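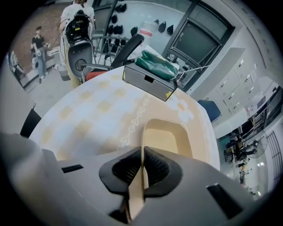 A beige tray-like recess on a checked tablecloth.

Council wants to close the Grurnalstead tip shop in October and replace it with a booking system. You would log on, list your item, wait for approval and drop it at a depot during a set window. I think this is a mistake, and I say so as someone who has bought most of her kitchen there.

The shop costs ratepayers 287 dollars a week after sales. For that we get a shed where a person without much money can walk in with 13 dollars and leave with a kettle, two saucepans and a lamp. They don't need an account or a phone. Obinna Amadi, who furnished his first flat from the shed, told the March meeting he wouldn't have known what to type into a search box. He went in for a chair and saw a desk.

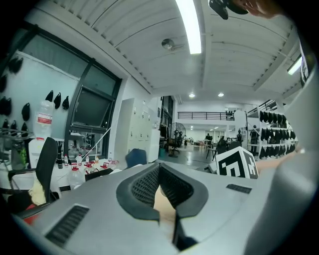 The case for bookings is that too much of what gets left at the shed ends up in landfill anyway. That's true, and it's a fair complaint. People drop off broken toasters and feel good about it. But a form won't stop them. They will put the toaster in the kerbside bin, and the good stuff will go in with it, as filling in a form for a four-dollar colander isn't worth anyone's evening.

A better fix is someone at the gate on weekends who can say no. Kiiskinen did this a few years back and cut its dumped load by roughly 90 tonnes in the first year. The wage was paid for by lower tipping fees, with a bit left over for signs.

Council has had 200 submissions so far and the period is still open. If you use the shed, write one – it can be a paragraph. Mention what you bought.

Hauwa Chukwu
March 24, 2024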